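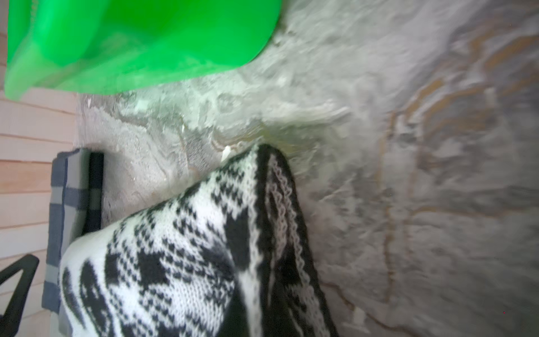 About Brekilard

We wash, mend and fold the stuff you're scared to put in your own machine. Wool sweaters, knit pillow covers, throws, blankets, fuzzy rugs up to the size of a twin bed. Been at it 9 years now. Started in a rented garage on Parnness Street, still on Parnness Street, just the other side and with proper drains.

Who we are

Sang-wook Cheon started the place. Wool guy. Worked in hotel laundries before this and got tired of seeing good blankets come out the size of a place mat. He does intake most mornings and will tell you straight if a thing isn't worth the money to fix.

Ans Meijer runs the mending table. Learned to knit from her aunt, learned to darn from having three brothers. Patterned knits go to her, the two-color ones especially, black and white is the hardest to patch. Black yarn comes in about a hundred kinds of black. If she can't match it she'll call you before she starts, so please pick up the phone.

The rest of us wash, dry, fold, drive the van, answer email (slowly, sorry).

What we do

Hand wash for knits. Cool water, wool soap, no wringing. Dried flat on mesh, turned once. Takes as long as it takes, more in wet weather.

Rugs and plush throws. Shaken out, vacuumed both sides, washed, combed while damp so the pile doesn't set in clumps. Deep pile takes longest. Pale gray ones show everything so we do those first thing, clean water, clean hands.

Pillow covers. Zips and buttons checked before they go in. Take the insert out before you bring it please. We keep finding inserts.

Mending. Snags, pulled threads, moth holes, cuffs that gave up. Edges on borders. We don't re-knit whole sleeves anymore, Ans says no.

Folding and packing. Sounds silly but people ask for it. We'll fold a whole closet shelf for you, sweaters flat, never hung, heavy ones on the bottom. There's a folding class too, see below.

What we don't do

Leather. Feathers. Wedding dresses. Anything with a battery in it. Wall to wall carpet, try someone else, we don't have the truck.

Prices

Rug or large throw, wash and comb: $90
Closet fold, one visit at your place: $139
Closet fold plus hand wash, up to one full bag: $149
Mending is priced when we see it. No charge for looking.

Prices good from 15 July 2022. If you have an older card from us with the lower numbers on it, bring it in, we'll honor it through the end of August.

The folding class

Runs in the back room, small group, bring two things of your own that you don't know what to do with. One should be bulky. We work on the big rug so shoes off at the door, socks are fine. You'll learn the flat fold, the thirds fold and the roll, and how to pack a bin so the thing you want isn't always at the bottom. Kids welcome if they can sit still for a bit. Coffee is there, keep it on the counter, not on teh rug.

Our soap

People ask. It's Metik, the unscented one, we buy it by the drum and sell refills at the front. Bring your own bottle. Yarn for mending comes from Liapis, two streets over, go see them, they are nice and know more about fiber than we do.

How to get stuff to us

Drop it at the front counter any time we're open. Put your name IN the bag as well as on it, labels fall off. Tell us about stains, what it was and how long ago, we won't judge. Don't try to scrub it first. If you think there's moths, say so at the door and leave the bag tied.

Pickup and return by van inside town, free with any rug order. Outside town call and we'll work somthing out.

Lost and found

We still have a green blanket, a child's mitten (left) and a very nice scarf. Describe it and it's yours. After August they go to the shelter box.

Work with us

Looking for one person, part time, mornings. Lifting involved, wet rugs are heavy. No experience needed, we'll teach you the wool part. Stop in and ask for Sang-wook.

Phone is best. Email gets read at night.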